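Häufige Fragen zu Abtropfgestellen auf Holz- und Laminattischen

Zusammengestellt von Snædís Ragnarsson, ergänzt im Oktober

Die meisten Fragen erreichen uns von Leuten, die keine vernünftige Arbeitsplatte neben der Spüle haben und das Geschirr deshalb auf einem Tisch abtropfen lassen. Wir verkaufen keine Gestelle und sind gegenüber den Versprechen auf den Kartons ziemlich misstrauisch. Entsprechend fallen die Antworten aus.

Kann ich ein Abtropfgestell dauerhaft auf einem Tisch stehen lassen?
Können ja, empfehlen würden wir es nicht. Unter der Schale bleibt Feuchtigkeit stehen, die man von oben nicht sieht. Bei Laminat ist die Fläche selbst unempfindlich, die Kanten und jede Bohrung sind es nicht. Bei geöltem Holz reicht manchmal eine Nacht für einen grauen Rand.

Auf der Verpackung steht "rostfrei". Stimmt das?
In den ersten Wochen meistens. Beschichteter Draht rostet dort, wo die Beschichtung beschädigt ist, also an den Schweißpunkten und an den Stellen, an denen Teller scheuern. Mein Gestell von Grallora hatte nach 12 Monaten die ersten braunen Punkte. "Beschichtet" und "rostfrei" sind zwei verschiedene Dinge, auch wenn beide Wörter gern auf demselben Karton stehen.

Brauche ich eine Schale unter dem Gitter?
Auf einem Tisch unbedingt. Ob sie einen Ablauf hat, ist dort egal, denn ein Ablauf ohne Spüle läuft eben auf den Tisch. Wichtiger ist ein erhöhter Rand. Und man muss sie ausleeren - täglich, nicht dann, wenn es riecht.

Was ist mit dem Kabeldurchlass in meiner Tischplatte?
Eine berechtigte Sorge, die in keiner Anleitung vorkommt. Viele Tische, die heute in Küchen stehen, waren als Schreibtische gedacht und haben hinten ein rundes Loch. Die Schnittkante darin ist oft schlecht versiegelt. Läuft Wasser hinein, quillt die Platte von innen auf. Ein Deckel hilft ein wenig, Abstand hilft mehr. Siyabonga Van Wyk hat seinen Durchlass mit Silikon abgedichtet und ist zufrieden. Ich würde erst einen Winter abwarten.

Wie sollte das Gestell auf dem Tisch stehen?
So, dass es an keiner Seite übersteht und man die Fläche davor noch benutzen kann. Ob längs oder schräg, ist Geschmackssache. Die Behauptung, schräg gestelltes Geschirr trockne schneller, habe ich mehrfach gelesen und nie bestätigt gefunden.

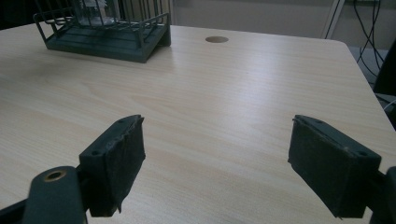
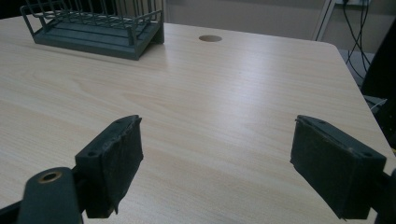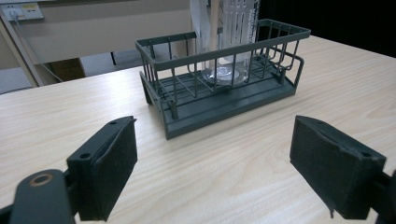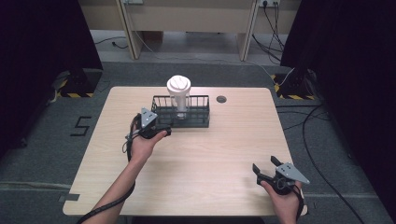 Heller Tisch mit abgerundeter Ecke: auf dem ersten Bild die Tischfläche, auf dem zweiten und dritten das dunkle Drahtgestell, auf dem vierten steht etwas Weißes aus Kunststoff darin.

Gehören Becher mit Deckel ins Abtropfgestell?
Der Becher ja, der Deckel daneben. Wer einen Becher verschlossen hineinstellt, hat einen Becher aufgeräumt und keinen getrocknet. Unter dem Deckel hält sich das Wasser tagelang. Zinhle Modise hat mir dazu geschrieben, sie stelle alles geschlossen weg und habe nie Probleme gehabt. Das glaube ich ihr, ich würde trotzdem nicht daraus trinken wollen.

Mir fallen schmale Sachen um. Liegt das am Gestell?
Zum Teil. Die Abstände der Stäbe sind für Teller gemacht, Becher und Fläschchen finden dazwischen wenig Halt. In einer Ecke oder am Ende stehen sie etwas besser als in der Mitte. Besteckeinsätze zum Einhängen versprechen Abhilfe, passen aber nach unserer Erfahrung selten auf fremde Gestelle. Der Einsatz von Truvar hing bei uns an 2 Modellen schief.

Wie viel hält so ein Gestell aus?
Angaben zur Traglast sind mit Vorsicht zu lesen. Bouchard nennt 20 Kilo, sagt aber nicht, ob gleichmäßig verteilt oder an einer Stelle. Im Alltag gibt sowieso zuerst die Schale nach, wenn man das volle Gestell an den Griffen anhebt und sie unten nicht eingerastet ist. Also vorher leer räumen.

Wie bekomme ich Kalkränder von der Tischplatte?
Lauwarmes Wasser mit einem Spritzer Essig, kurz einwirken lassen, abwischen, trocken nachreiben. Bitte nur auf Laminat. Tariq Magsi hat es auf Eiche probiert und musste danach mit Körnung 400 nachschleifen. Vom Schmutzradierer raten wir bei glänzenden Flächen ab, er hinterlässt matte Stellen, die erst im Gegenlicht auffallen.

Lohnt sich eine Saugmatte unter dem Gestell?
Die Matte von Saswood saugt ordentlich, nur muss das Wasser danach irgendwohin. Bleibt sie liegen, liegt ein feuchtes Tuch auf dem Tisch. Wer sie jeden Abend aufhängt, kann sie nehmen. Ich habe meine nach über 2 Wochen wieder in den Schrank gelegt.

Meine Frage steht nicht hier.
Dann bitte per Mail an die Redaktion, möglichst mit Angabe der Tischoberfläche. Fragen zu eingebauten Abtropfschränken beantwortet Themba Van der Merwe auf einer eigenen Seite.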